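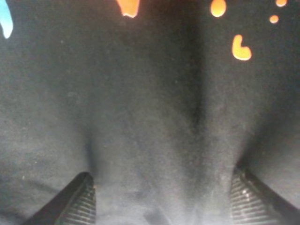 Sunday, September 13, 2020

I have been meaning to write about T-shirts for weeks now, and today it rained from breakfast on, so I finally have the time and a pot of tea to do it properly.

When we moved to Lorkthorpe I packed in a hurry, and every T-shirt in the house went into whatever box had a gap in it. They came out looking like they'd been slept on by a large dog. I shoved them into the dresser anyway (you know how moving weeks go) and told myself I would sort them out when the kitchen was done. The kitchen has been done since spring. The dresser, which is a big old thing from the Saludo thrift store with 4 deep drawers and one handle missing, had gotten to the point where I wore the same three shirts off the top and had forgotten about the rest of them.

So last week I emptied the whole lot onto the bed and started over, one shirt at a time, on a clear table. I do think the table matters. I folded on the bed for years and the blanket always gave under my hands, and the sleeves ended up wherever they liked. On a hard flat top you can smooth a shirt out from the collar down and it stays where you put it.
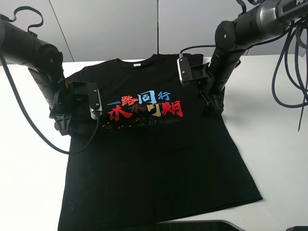 Black shirts are the ones I fuss over the most, I'll admit. They show every bit of lint, they fade at the seams before anywhere else, and in a full drawer they all look the same, so you pull out five to find the one you wanted. A print on the chest is a real help there. With a black tee that has 一路同行 across it in blues and 未来可期 in red and gold underneath, I want those characters facing up when it goes in the drawer, so a bit of color shows along the fold. I had a friend read the words to me, and as near as I can put it they mean going along the same road together, with a future worth looking forward to. I like that very much for a T-shirt. It's a kinder thing to wear to the grocery store than most of what I own.

Anyway, the way I fold them. Lay the shirt out flat with the collar away from you and take hold near the shoulders to get it straight. Give the hem a little tug. I smooth with the flat of my hand, down the middle first and then out to the sides – my mother did it the other way around and hers came out fine too. 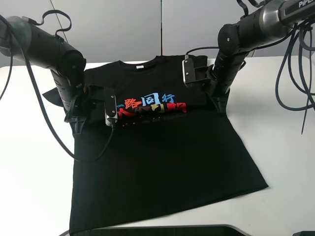 Then I turn the shirt over so the print is against the table, bring one side in with its sleeve folded back on itself, do the same with the other side, and fold up from the hem in thirds. It should stand on its edge in the drawer if you've been firm with it. Mine lean a bit. The long one from the Skudine fun run never stands at all, and I have stopped arguing with it.

For washing I turn anything printed inside out, use cold water, and hang it up by the hem. I did try the Barnaler folding board that a neighbor was giving away, and it was too narrow for my bigger shirts, so it has gone along to the next person.

Sweaters are next, once I find the cedar blocks. I have a feeling they're still in a box marked "bathroom."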